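Packaging and Handling, Unit 4: Open Trays and Void Space
Course notes. Tutor: Orvokki Pelkonen

4.1 Terms

A tray is a box used without a lid. The load is whatever sits on the floor of the tray. Void is the part of the inside volume that the load does not fill. For a single small block in a shallow cardboard tray, void is nearly the whole of the volume, and the block is free to slide and turn.

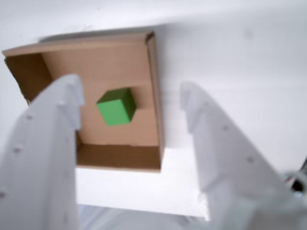
Skermont Course Papers, Vol. 2, p. 45

Orientation of the load is recorded by its faces relative to the walls. A block lying square to the walls is "aligned"; any other position is "skewed". Judge this from the floor edges. The rim is a poor guide, as cardboard walls lean once the box has been opened.

4.2 Board and walls

Corrugated board resists bending across the flutes and folds easily along them. A wall with no lid has one free edge, the rim, and will bow there first. In the Vatura exercise the test load is 340 g, placed centrally, then against each wall in turn. Note any bowing at the rim before the load is removed.

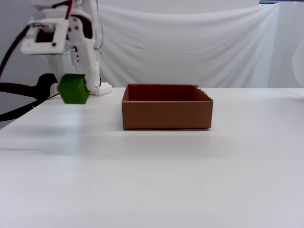 Clearance is measured from the outer face of the load to the nearest inner wall, at floor level. Chamfered blocks are measured at the widest part, below the chamfer. Kibet Bakilana's worksheet gives the method for blocks that are skewed; use the longer diagonal.

4.3 Surfaces and light

Inner walls look darker than the floor of the tray when lit from overhead. Do not grade board by colour from inside the box. A plain, pale work surface makes the outer edges easier to read.

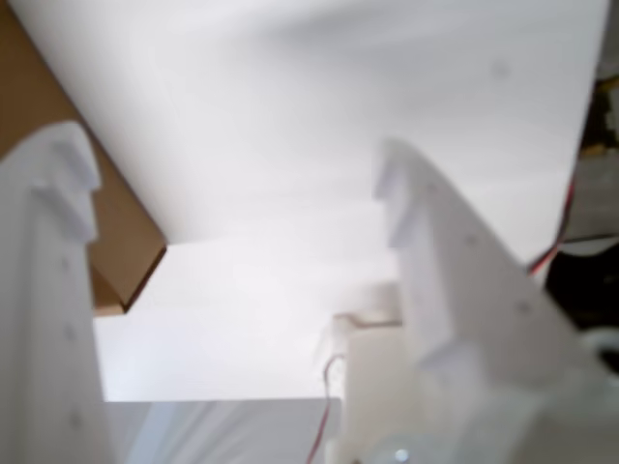 Flat sheet stock is treated separately in Unit 5. Sheets over 2000 mm long are stored upright with support at both ends.

Reading: Mathur notes, section on void fill. Worksheets to the Hudport office by the end of August.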